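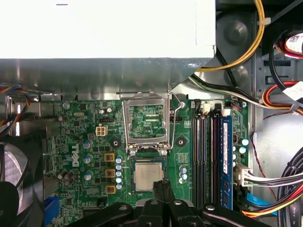 Section 2: Before you spend anything

2.1 Read this section before you ask for a quote. Most of the money lost on a robot cell for computer repair and teardown is lost before the crate arrives, by people who budgeted for the arm and left the rest for later.

2.2 Pick one task and write it down in a single sentence. "Handle motherboards" is too broad to price. "Lift the processor out of an open socket and place it in a tray" is a task. If the sentence needs an "and then", you have two tasks and probably two quotes.

2.3 Work out what the job costs you now. Time a person doing it over 200 machines, including the stuck levers and the cables in the way. Skip this step and you will be comparing the supplier's number with nothing.

NOTE: Sales demonstrations tend to use a bare board on a clean bench. Yours will be inside a case, with a power supply overhead and wiring down the side. Ask for the demonstration in your case, with your cables left where they are.

2.4 Ask each supplier what the price leaves out. Get a written answer on every line:

1. Gripper and spare fingers
2. Wrist camera, mount and cable
3. Lighting
4. Case fixture or clamp
5. Guarding and the safety assessment
6. Software licence, and what happens when it lapses
7. Training for the second operator, not only the first

The Kestden quote we started from listed the first item and was silent on the other six. Flaver listed all seven and looked dearer until the totals were put side by side.

2.5 Set aside 3,000 dollars for parts you will ruin while learning. Socket pins bend easily and a bent one is rarely worth anyone's afternoon. Use scrap boards for the first stage and keep saleable stock out of the room.

CAUTION: Disconnect mains power at the wall before any work inside a case, by hand or by robot. Do not open the power supply itself. A software stop on the arm is no substitute for unplugging the machine.

2.6 Check reach and clearance with the gripper fitted. A data sheet gives the arm's reach to the flange. It tells you little about whether a pair of linkages will go down between the memory slots and the side of the case without fouling something. 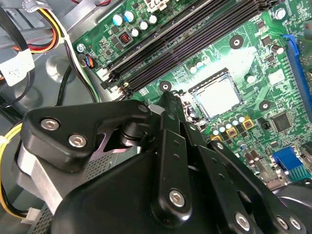 2.7 Measure the tightest spot you expect to work in and send the figure to the supplier. Ask for a yes or no. "Should be fine" is a no for budgeting purposes.

2.8 Plan for shiny surfaces. Bare metal and socket contacts throw light back at a camera, and vision software that copes in a brochure can struggle under your ceiling lights. Price a diffuser now.

2.9 Be wary of throughput claims. Ask how many attempts were made, how many needed a person to step in, and who chose the boards. Ekwood could not tell us the second figure, so we left its cycle time out of our comparison.

2.10 Rent first if anyone will let you. Yakubu offers a trial with the rental credited against purchase. Read the return clause closely, in particular who pays freight and who judges wear on the fingers.

NOTE: A trial that begins in September and ends at stocktake will teach you very little. Pick a stretch when the operator has hours free for it.

2.11 Decide in advance what result would make you send the equipment back. Write it on the order form and have the budget holder sign beside it.

If you can't fill in steps 2.2 and 2.3, stop and leave Section 3 for another day.

Section revised 7 January 2025, Efua Darko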